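Sorting Push-Button Switches by Color: What Counts as Orange?

Group report — Torunn Ljungberg, Ihor Chornovol, Embla Öberg
Submitted 10/2/24

3. Method

Our assignment was to write a sorting rule so clear that a stranger could follow it. We picked push-button switches from the parts drawer, on the theory that switches are simple. The theory lasted until Embla asked whether we meant the color of the body, the ring or the cap.

Version one of the rule said "sort by color" and ran to three words. Version two ran to 235 words and was worse. The one we kept says: look at the body first. Dark body with an orange ring, yellow tray. Light body, green tray. Red cap, leave it on the table until the others are placed, then ask the group.

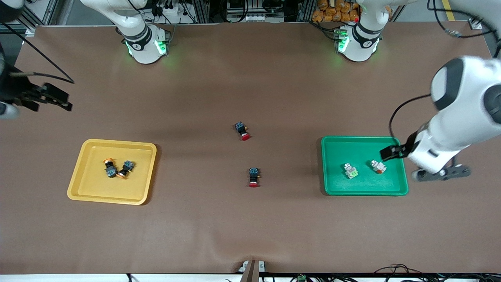 Figure 2. Switches in the yellow and green trays, with two red-capped ones between them.

The red caps caused most of the arguing. Their bodies are dark, so by the first line of the rule they ought to go in the yellow tray, but they have no orange ring. Ihor wanted a third tray. Torunn pointed out that we had 2 trays, and that the budget for this course is whatever is in the drawer.

We also had to settle how a switch should lie. After a long meeting we decided that it may lie however it likes, as long as it is inside the rim. This saved a page of the report.

4. Problems

The brown cover on the table creases, and round parts have opinions about creases. We smoothed it between rounds. One light-colored switch has a small patch on its side that Ihor calls orange and Embla calls red — we have agreed to write "accent" and move on.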